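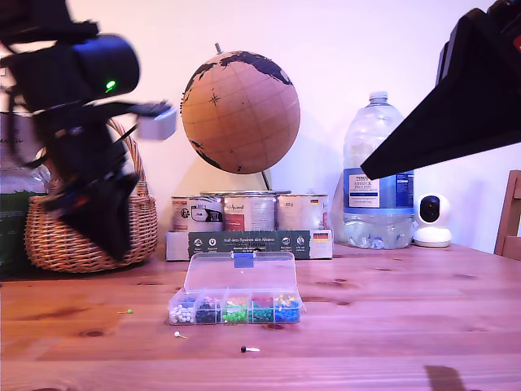
Rallville Table Set

A small data card for a small table. The set holds 1,061 stills of ordinary things on a pine tabletop: a cork globe, tin cans in a low cardboard tray, a wicker basket, a big clear water bottle. It was put together in September under the working name Mandix, which stuck to the folder and to nothing else.

Contents
stills/ – the pictures
labels.csv – one row per object, 21 object names
notes.txt – grudges, mostly

Labeling notes
The globe is "globe_cork". An early draft had "planet", and we have moved on. Text on the cans and tray is not transcribed; the tray is partly in German and our German is partly in German too.

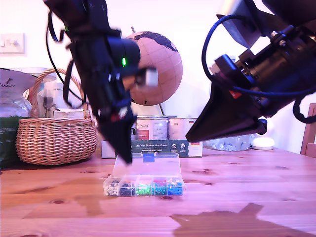 The organizer gets one label for the box and one for the lid. Round-headed pieces inside are "pins_or_beads", a name reached after 2 meetings. Colors go in the notes column. Please don't add a label for teal.

Known issues
McKinnon split has 2 duplicate rows. Zotberg split is fine, so leave it alone.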